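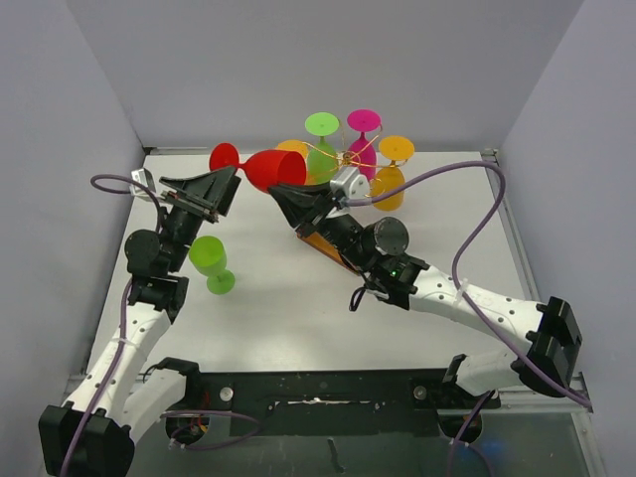

This post concerns the storage of plastic drinkware in a small household, a subject on which I have received several inquiries since the kitchen was rearranged in June. The former arrangement consisted of a single deep shelf above the sink, on which goblets were stacked two high and frequently fell. The gold-colored wire rack was adopted as a replacement, and it holds the goblets upside down by their feet around a central hub. The set is a mixed one – red, green, magenta and yellow-orange – and I have come to regard the colors as a practical matter, as guests at a long table are able to keep track of their own.

Placement of the rack required some deliberation. My sister-in-law, Soledad Montes, recommended the sideboard in the dining room. I had initially favored the counter beside the stove, but grease settles on anything left there for more than a few days. The sideboard was selected, and the serving trays formerly kept on it were transferred to the hall closet.

The following practices have been in effect since then:

- Goblets are dried by hand before they are hung. Water left in the bowl will otherwise run down to the rim and mark the sideboard.
- Goblets are hung on alternating sides. A rack loaded entirely on one side may tip when it is moved.
- The wires are wiped with a damp cloth once a month. Abrasive pads are not used.

Readers may wish to know whether plastic is suitable for formal occasions. I served a dinner for 12 in this manner and received no complaints, although Manolis Fragkou did request a glass for his wine and was provided with one. For meals taken outdoors I would not consider any other material.

One matter remains unresolved. The rack does not accommodate the entire set, and the remaining goblets are at present kept in a cardboard box beneath the sideboard. A second rack has been considered, but the sideboard must also hold the fruit bowl. I intend to measure the windowsill before making any purchase.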